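Filed under: Reality TV Recaps

Re: [navarrete-fans] who's hosting the new season??

On 5 March 2025, Eulalia Retamal wrote:
> Cast list is out for Destadby. Only one judge back from last year. Is the
> November finale still the plan?

Yep still November, last I heard. Two new judges, both from Jusura, the baking one. Not thrilled tbh.

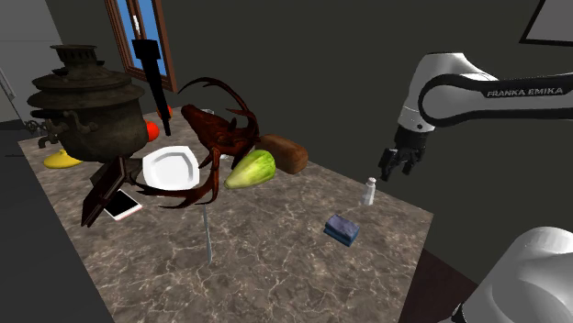
Also the vote changed, no more texting, app only. My mom will be furious. And they cut the reunion to one hour?? Teh reunion is the best part.

Gotta run, will post the full list tonite.

3 replies | 12 shares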